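Toy Library Play Kitchen Check — July

Checked against the Okard sheet, with comments. Scales read 1,000 g on the test weight before we started.

Shelving and floor
Shelves fixed to wall: OK. Both brackets tightened, and they feel rock solid now!
Floor mats flat at the edges: OK, except the corner by the door, which has started to curl. Tape it for now and put new mats on the wish list.
Walkway clear: OK. Lovely to see the prams parked outside the line.

Ride-ons and blocks
Wheels and axles: OK. The Pluvby trike has a new front wheel and it runs like a dream.
Big blocks, splinters: two pulled out for sanding. Everything else in the tub is beautifully smooth — whoever oiled them last time, thank you.
Block tub weight: 1,052 g for the small tub, lid on. Fine for little arms.

Puzzles and games
Pieces complete: Vasić farm puzzle is short a duck. Label the bag before it goes out again.
Magnets sealed: OK on every set.
Battery covers screwed shut: OK. One screw was stripped on the singing book, now swapped.

Play kitchen
Small parts test: anything that fits the tube goes in the over-threes box. Please don't skip the toy fruit, it's the bit most likely to get through.
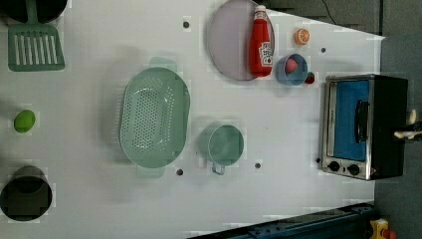

Pots and utensils: feel along every rim and handle for rough spots, and wash in warm soapy water before they go back on the shelf. The Tesitz cleaner is fine for hard plastic but should be rinsed off well.
Cloth food: seams OK. The felt pizza came up so well in the wash, it looks brand new!
Pretend oven doors: check that hinges can't nip fingers.

Paperwork
Recall notices read: yes, nothing of ours listed.
Loan number reached: 1,043. What a year!
Still to do: mat corner, block sanding, duck.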